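Setting Up Your Stougaard Shelving Unit
2 min read

Before you begin, pick a good wall for it, and do take your time over this part (a tall unit is no fun to shift once it's full!).

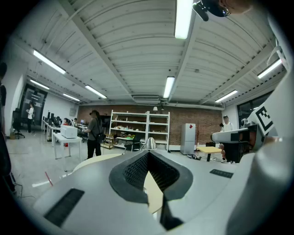
1. Stand the unit flat against the wall, with the open shelves facing the room.

2. Put your heavier boxes on the lowest shelves and save the upper ones for small, light things.

Note: If you'd like to tuck a chair in underneath, measure its back first.

Caution: Never load any one shelf past 35 pounds.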